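Nusik Road Unit: Set-up Guide
Section 4. Rules for driving on open road

Read this section before the unit leaves the yard. Reading it afterwards is also popular, usually while filling in Form 2.

4.1 Before you set off

1. Check that the road permit covers the stretch you mean to use. A permit for Brostwood does not cover the road to Brostwood.
2. Wipe the front camera with the cloth supplied. Sleeves are not supplied and should not be used.
3. Press the stop button on the handset. The unit should refuse to move. If it moves, you have finished for the day.
4. Release the stop button and set the speed limit to 24 km/h. The unit will accept a higher figure. Your permit will not.

Note: Limits set in July under the old Jultilska software are not carried over. Enter them again.

4.2 On the road

5. Keep the unit in view at all times. The handset works up to 300 m, but your eyesight may have other ideas.
6. Choose Lane Keep and wait for the steady green light. Flashing green means the unit is still thinking.

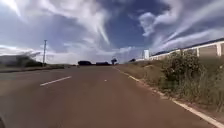

7. Keep a hand on the handset even when the road is clear. Most entries in the Evangelista incident log begin with the words "nothing was coming".
8. Where lane markings are worn or missing, switch to manual. Do not let the unit guess. It guesses with great confidence.
9. Stop for any person or animal on the carriageway, and wait until they have left it. Sheep do not recognise the horn.

Caution: Never stand in front of the unit to test whether it will stop. Use the foam block.

4.3 After the run

10. Switch off, fit the wheel chocks and save the drive log before removing the battery. Error 63 means you did these in the wrong order.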